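Home > News > Around Town

Bowl swap back at Kenstead hall in October, bring your plastics

Posted by Fulvio Longo

Quick one before the print deadline. The Kenstead dish swap is on again, same hall, doors at 9 in the morning, and this time plastic tableware gets a table to itself. Bowls, cups, plates. Green cloth, bright colors, stack what you can. 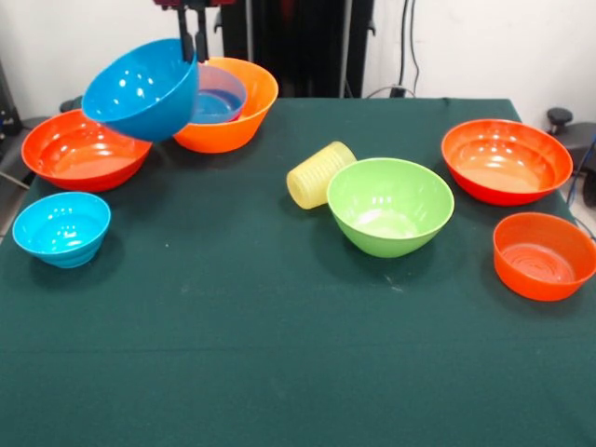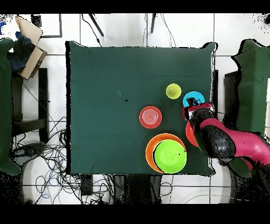 Orange, green, blue, red. Plastic bowls on the green cloth.

Rules are mostly the same as last spring. You bring clean dishes, you get a paper ticket for each one, you trade the tickets for whatever you like. No money on the swap tables. Leftover tickets can be used at the next swap so don't toss them, people did that last time and were sorry.

What's wanted most: nesting bowls. Anything that fits inside something else. Families with small kids ask for them, so do the campers, and they go fast. Mixed colors are fine, nobody is after a matching set. Cups also welcome, the light ones you can take on a picnic. Plates were short in spring and probably will be again.

What's not wanted: cracked rims, melted bottoms, anything that smells of paint or motor oil. Lids with no bowl. Take-out tubs, please, there were bags and bags of them and they all had to be hauled off afterward. If you have a bowl with no lid that's fine, bring it.

Glass and china are on the far side of the hall by the stage. Wrap them in newspaper and carry them in a box, not a bag. Boxes get handed back at the door.

The spring swap took in 326 pieces over one morning, which was a record for the hall. Festbridge held theirs a few weeks later and got a lot more pans than we did, hardly any plastic. There's talk of the two towns doing one big swap next year. Nothing settled, dates are the problem as usual.

Rivadeneira Hardware is lending folding tables again, 13 of them, and will have a small stand out front with dish racks and shelf liners at the regular price. Coffee and rolls inside from 10. Cash only for the coffee, the card reader gave up in spring and has not been replaced.

Parking: use the lot behind the hall, not the street, the street side is being dug up for the water line. Entrance by the side door for the same reason. There's a ramp. If you have a lot to unload pull up at the side door, drop it, then move the car so the next person can get in.

Swap closes at 1 in the afternoon. Anything left on the tables goes to the school kitchen storeroom, or to the Festbridge thrift shop if the storeroom is full. If you brought something and want it back, pick it up before closing, we can't hold things over.

Help needed with setup from 8, and with wiping tables and folding cloths after. Four people would do it. Leave your name on the sheet at the hall or at the hardware store counter. Bring your own gloves if you're carying boxes.

Correction to last month's notice: the hall phone number was printed wrong, the right one is on the door and on the back page. Sorry to whoever has been geting the calls.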